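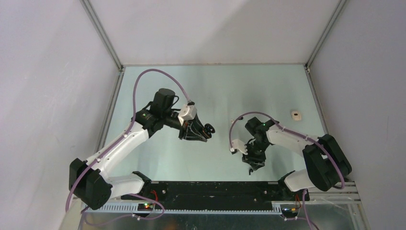 Figure 1. Workspace with the two arms mounted at the near edge of the tabletop.

4.2 What people wrote under the episode reviews

I should say up front that I watched all of Dravis as a kid, so I came to this part of the study as a fan first and a researcher second. Judite Paiva hadn't seen a single episode, and that made her a very good person to argue with! We each read the full set of 4000 comments left under the reviews on Setard, a fan site that covers old cartoons one episode at a time, and we sorted them separately before comparing notes.

We disagreed on 136 of them. Most of those were jokes. A comment like "Morais was robbed" means nothing unless you know that Morais is the sidekick who loses the boat race in the pilot (and loses it again, in reused footage, later in the season). I had filed these under plot talk. Judite had them down as complaints about the animation, and after going back to the episode I think she was right more often than I was.

The thing that surprised me most was how little people talked about the review itself. A reviewer would spend a whole page on the pacing, and the replies would be about the theme song, or which channel it aired on, or a toy somebody's brother lost. Only 30 comments quoted a line from the review they were replying to, and 7 of those were fixing a spelling mistake.

Things looked different on Prama, where the reviews are split up by scene and each scene gets its own thread. People there stuck to the scene in front of them – sometimes for years, with a new reply turning up every January when the reruns came back. I don't want to make too much of this. Prama asks readers to sign up before they can post, and Setard doesn't, so we may just be looking at two different crowds. We come back to the sign-up question in Section 5, where we look at readers who posted on both sites.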